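Notes by Wing-sze Hung, for the Plarkum arm at the Garnonthorpe sorting room

## 4. Picking up from the floor

I used to do this bit by hand, bending down for every last jumper, and my back is much happier now! The job hasn't gone away though. I still decide what gets picked and where it ends up, and I spend more of my shift checking seams and stains (the part I always liked, if I'm being truthful). Give yourself 20 minutes the first time you go through these steps, and don't let anyone hurry you.

1. Clear the floor between the arm and the pile. Shoes, hangers, your mug, the lot.
2. Follow the thick cable with your eyes along its whole length. It wants a nice loose loop – if it's pulled tight, stop and free it before you switch on.
3. Push the thin cable firmly into the gripper module.
4. Set the speed to 7. The menu goes up to 11, but I've only ever gone past 9 with bedding, and I didn't enjoy it much.
5. Bring the gripper down over the highest fold and press **Hold**.
6. Let the fingers settle into the cloth, then press **Close**.
7. Lift slowly and have a look underneath. Two things stuck together go back down and you start again from step 5.

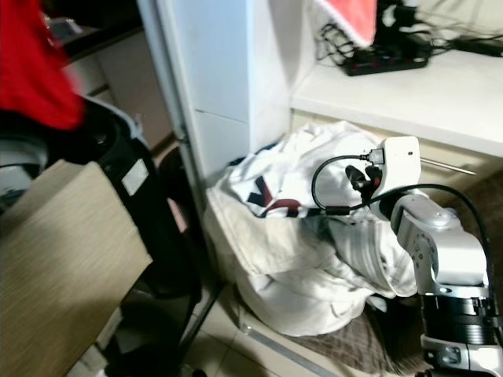
*Fig. 4: Gripper fingers pressed into a white bundle on the floor.*

**Caution:** Hands out while the arm is live, even if a sleeve is dangling and you're itching to tuck it in. Press **Stop** first, every time.

**Note:** Zips and drawstrings still beat it now and then. I pick those up myself and put them in the Wultmont crate, and they get counted in with the rest, so your tally won't suffer. We had a long chat about that in July, when people were worried the arm would get the credit for their work!

If **Close** blinks twice, go to section 6 (Leung wrote that one, and it's shorter than mine).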